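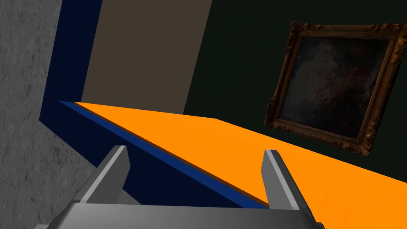 Vol. 3, p. 89

README for the Flandus chore set

Hi, and thanks for downloading this! I'm Yasmine Zerouali, and Flandus is my long-running attempt to find out whether a robot gripper can do the boring jobs I don't want to do. Wiping a table, putting a cup back, sorting screws into the right bin, that kind of thing. The short answer so far is sometimes, slowly, and please don't leave it alone with the cups.

What's in the folder

There are 562 runs, all simulated. Each run is one try at one chore, with the rendered views, the gripper commands and a plain text note on how it went. I wrote the notes myself, so expect typos (and some grumbling in the older ones).

The rooms

I change the rooms a lot, on purpose. One has a bright orange tabletop with a blue strip along the edge, a speckled concrete wall on one side and a fancy gilded picture frame on a very dark green wall. Would I live there? No! But a gripper that only works in a neat white kitchen isn't much help in my kitchen, or on a shop floor either. If your model gets thrown by a murky old painting, I'd like to hear about it.

How the chores are split

Home chores are in the folder called Sanley and shop chores are in Ustex. I held back 50 runs for testing, and they're in Stöcker. Please don't train on those — I did it once by mistake and spent a whole Saturday feeling very proud of my scores.

What works and what doesn't

Picking up a solid block from a clear table is fine. Wiping is better than I expected, although corners get skipped. Cloth is still a mess. Folding a dish towel fails far more than it succeeds, and I kept all the failures in because they're the part I learn the most from.

Known problems

Colors are flat and most tabletops have no texture, so don't expect a straight jump to a real camera. Some views are tilted pretty steeply. The run notes use inches in a few places and centimeters everywhere else, and I'll fix that in the next volume.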